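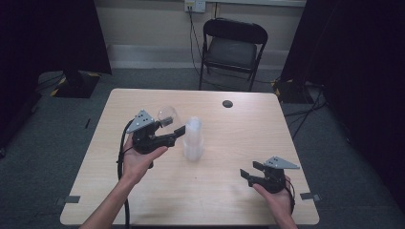 Chapter 6
Mentoring and Alumni Programs in Secondary Schools

Learning objectives

After reading this chapter, you should be able to define the main types of alumni program, identify the records a school must keep before it contacts former students, and compare one-time events with continuing mentoring.

6.1 Terms

An alumni program is any organized activity in which former students take part in the work of the school. The term covers career panels, mock interviews, reading support, and paid internships arranged through a graduate's employer. Fundraising is treated separately in Chapter 9.

A mentoring program is narrower. It pairs one adult with one student, or with a small group, for a fixed period and with stated goals. A single classroom visit does not meet this definition, even when the visitor stays in touch with the teacher afterward.

6.2 The Zima Case

The Zima school district is used throughout this chapter. It operates 2 high schools, and neither had a contact list of graduates when planning began. The district coordinator, Drita Spahić, started with yearbooks and final transcripts and wrote to former students by mail. The first group consisted of 35 mentors, each of whom completed a background check and a training session in February.

Pairs met in the school library during the last class period. Mentors filed a short written report after each meeting. Reports went to the guidance office and were kept apart from the student's academic file, a practice discussed in Section 6.4.

Two employers, Protalum and Dandia, released staff for the meetings during paid hours. Their agreements with the district differ on liability and travel costs, and both are reprinted at the end of the chapter.

6.3 Selecting Participants

Schools commonly select students by teacher referral, by open application, or by a combination of the two. Referral reaches students who would not apply on their own, but it depends on how well teachers understand the purpose of the program. Open application is simpler to administer and tends to favor students who are already active in school life.

Zima used referral in the first year and added an application form in the second. The form asks for the student's schedule, fields of interest, and the name of one teacher. Grades are not requested.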